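Bag It Right: packing bread and buns for gifting
Speaker notes, 17/03/2024, Rutherford hall, second slot after the break

Good morning! Start straight in, no long hello. Ask for hands: who has packed a bun into a paper bag and pulled out something flat? Wait for the laugh, then put the slides up. 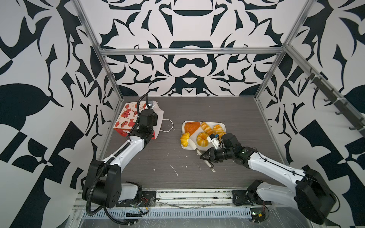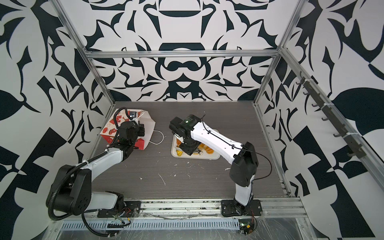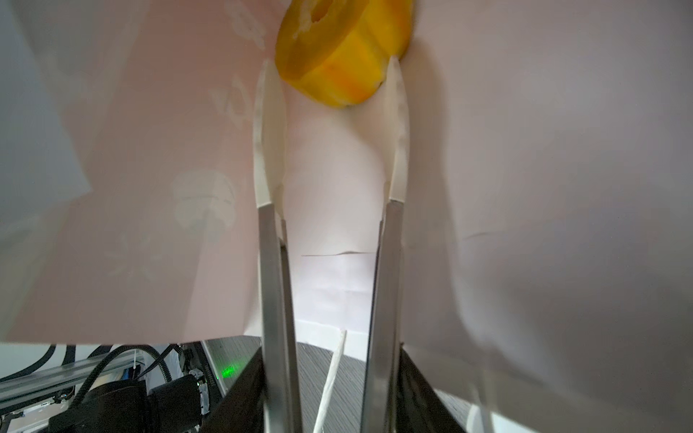 Mollell Home Baking Club – Packing and Gifting Group

Slide 1. Point out the bag first. Red and white, gift boxes and ornaments all over it, with a thin cord handle. I love a bag like this, and it works well past the holidays if you pick the print with care. We bought 162 of them in November and we still have 40, so come and see me afterward.

Then the tray. Look at the mix of shapes: a twisted croissant style, a ring, a little scalloped bun, a flat rounded loaf. Every one of those wants a different spot in the bag. Ask the room which they would pack first. (Most people shout croissant. Let them argue for a minute, it's the best part!)

My answer is the flat loaf, on the bottom, every time. Then the ridged buns side by side. Twists go on top, where nothing can lean on them.

Slide 2. The bag on its side. Stay on this one for a while – it's my favorite thing to teach. A paper bag lying down, with the top folded out, lets you slide bread in and skip the drop. Fold the flap back far enough to get your whole hand past it. Keep the cord off to one side or it goes in with the buns, and then you're fishing.

Mention the crumbs on the table here. Crumbs get into the bottom fold and spoil the look, so sweep between bags. I use a dry pastry brush.

Slide 3. The ring, close up. Talk about pinching. Hold a ring low on its outer wall, from both sides, and leave the top face alone. That's where glaze or sugar would be, and thumbprints show. Pass the practice rings around now, one per table.

Numbers, quickly: at the Casero street fair we packed almost 2,001 buns – one short, and I still think about it. A table of 16 people kept it going all afternoon, swapping jobs every half hour so folding hands got a rest.

Practice round, ten minutes. Each table lays a bag down, opens the flap, loads three shapes, stands it up slowly with a palm under the base. Walk around. Look for people lifting by the cord too soon.

Questions. Someone will ask about tissue paper (yes, one sheet, crumpled, on top). Someone will ask about warm bread. Let it cool all the way first!

Remind them the Berier session on boxes and ribbon is next door after lunch. Collect the practice rings before they leave.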